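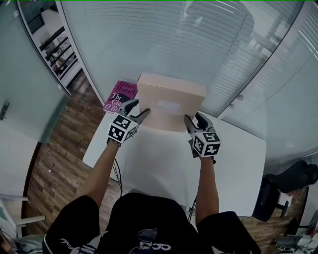
Cardboard box with the small white label, on the white table.

15th September

Right, the glue. The second batch of Cernine turned up and I finally got a proper go at it on the bookbinding boards, so these are my notes before I forget which strip was which (last time I wrote it all on the back of a delivery slip and then lined a tray with it).

Mixed 60 g of the powder to 200 ml of cold water, stirred it in slowly, then left it to swell while I cut strips. The old batch went smooth almost at once. This one sulked! Lots of little lumps clinging to the spoon, and I ended up pushing it through the tea strainer twice. I did wonder if I'd misread the scales, so I weighed out a second pot and got exactly the same thing. It's the powder, then, or else our water has changed – the kettle has been furring up like mad since January.

Spread it thin on the Hiebert grey board with the wide brush and put the book cloth straight down. Lovely slip, loads of time to shuffle the cloth about, and hardly any came through the weave. The dark green marked a bit along one edge but that was me being heavy with the brush. Pressed under the two flat irons and the big atlas for nearly 60 minutes, which is less than I'd normally give it, but I wanted to see.

Results so far: the green strip is flat. The rust one has bowed towards the cloth, and I'm fairly sure I cut that board across the grain because the offcut pile was in a muddle. I've pencilled arrows on everything left in the rack now. Please, please keep doing this, everyone, it takes a second.

Tried the same paste on the Estach endpapers too. Not keen. They stretched so much that the fold wandered off the spine, and when I trimmed them back they'd gone cockled at the corners. Maybe a drier mix would behave, or brushing the board and leaving the paper alone. The old PVA blend was fine on these, for what it's worth.

Peel test on the green strip tomorrow, once it's had a night in the press. If it holds I'll use it for the Ikgate guest books, as those are all cloth over board with plain endpapers and I've got plenty of the green.

To do: sieve the rest of the powder dry and see if that sorts the lumps. Order more 200 gsm cartridge, we're down to the scruffy sheets. Wash the wide brush properly, it's shedding. Leftover paste is in the jam jar in the fridge, lid on, labelled – do not eat it.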